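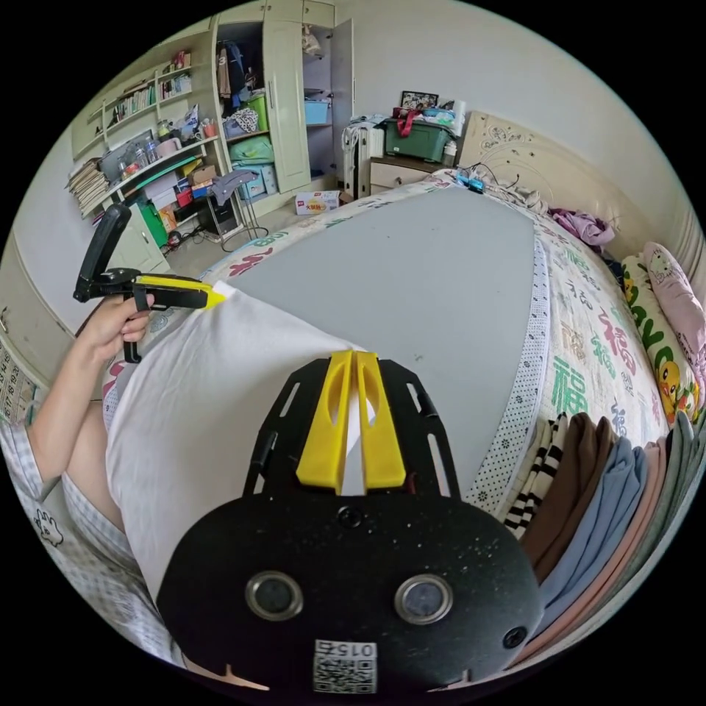
Hand-held grippers for folding: soft yellow fingers or the stiff ones?

kusum_r
Started on T-shirts with the pair of hand-held grippers and I'm trying to settle on fingers before we go further. The yellow ones with the long cutout hold a single edge well enough. I pinch the hem with one gripper, take a corner with the other, pull it straight and lay it on the grey mat. The other set we have is solid, no cutout, from Eltis. Has anyone done a proper comparison on thin cotton?

kibet_swai
We ran both at Blackburn in October. The cutout fingers flex round the cloth, so you get more contact, but they twist if you pull sideways. On towels I'd take the solid ones. On T-shirts it's close.

LZ_yuan
I don't agree that it's close. With solid fingers we kept picking up two layers when we wanted one. Swapped to the cutout type and it happened far less. Same operator, same shirts.

kibet_swai
Same trigger, though? Ours were the Clorero handles and the travel is long. If you squeeze to the end every time, any finger will grab two layers.

LZ_yuan
Fair point, ours was a shorter trigger. I still think it's the fingers.

kusum_r
I can't say about the trigger yet. What I do notice is the view. With the wide lens on the gripper I can see both fingertips and most of the bed, so the other hand stays in shot even when it's well over to the left. Tried a narrower lens first and kept losing the second gripper on sleeves.

saimi
Wide is right for two-handed work – but check your tracking near plain walls. Ours drifted whenever the operator tilted up towards the ceiling. A patterned sheet helps a lot.

kusum_r
The sheet is covered in red and green characters, so plenty of pattern there. The wall is plain white. I'll keep the tilt down.

yutong
How long do the fingers last? We got to more than 1000 grasps on the Bason set before the tips went shiny and started slipping on anything smooth.

kusum_r
Nowhere near that. I'm doing 80 per finger set, then swapping.

kibet_swai
80 is too few to tell them apart, in my view. Do the same shirts in the same order with each set and log the double grabs separately from the drops – otherwise you two will be arguing about this next year as well.

LZ_yuan
I'd agree with that. And tape a stop on the trigger for half of them.

kusum_r
Will do. Solid set goes on tomorrow morning, stop on for the second half.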